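The Back of the Table: Small Items in a Shared Workroom
Student project report, Dostska course, Murnness building, Pernville

1. What we looked at

The workroom has one long light-colored table by the window. People work along the front of it, and whatever has no other home drifts to the back. Our project was about that back strip: what ends up there, who uses it, and whether a simple layout would make things easier to find. We kept a log through January and handed out a short form to everyone with a key to the room.
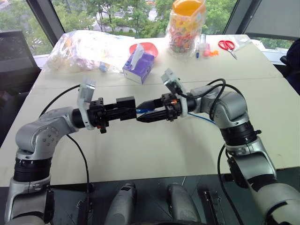

Page last changed: February 25, 2022

The items fall into two groups. The first is comfort: tissues, a tall jar of candy with an orange lid, a shallow red-orange bowl. The second is tools: red-handled scissors, a blue marker. The large clear plastic bag fits neither group, and on the forms people gave it different names, so in our tables it is just "bag."

2. Log and form

The log has 336 entries. An entry is one person picking up or putting down one item. Candy and tissues made up roughly half of them. The scissors came next, and they were also the item most often put back in a different spot.

Network cables were a smaller group, but they caused the longest searches. They have no fixed place in the room, so they get coiled up and left wherever there is space. A blue cable with a clear plug is easy enough to see on a pale table – the trouble starts when it goes under a bag or into a drawer with the others.
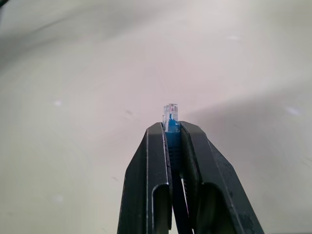

One answer on the form was that cables should not be on the table at all, and that a hook by the door would do more than any layout we could draw. We had not thought of the door. The same person asked us to leave the candy where it was, and so did 4 others.

3. Trial layout

For the last 10 days of the log we tried a fixed order along the back, on the side nearest the window. Tools went to one end and tissues stayed in the middle. Cables went into a flat tray from the Jacobs storeroom. We put no labels on anything, to see if the order would hold without them.

It held for the tissues and the jar. The scissors moved anyway. The tray filled up with pens in two days, and we emptied it once and then left it alone.

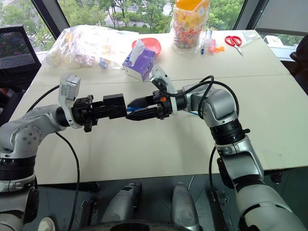 4. Problems with the method

People knew about the log and sometimes skipped it when they were in a hurry. We also changed the form partway through, so the early answers about cables can't be compared with the later ones. The hook by the door has been requested but was not up in time to be tested.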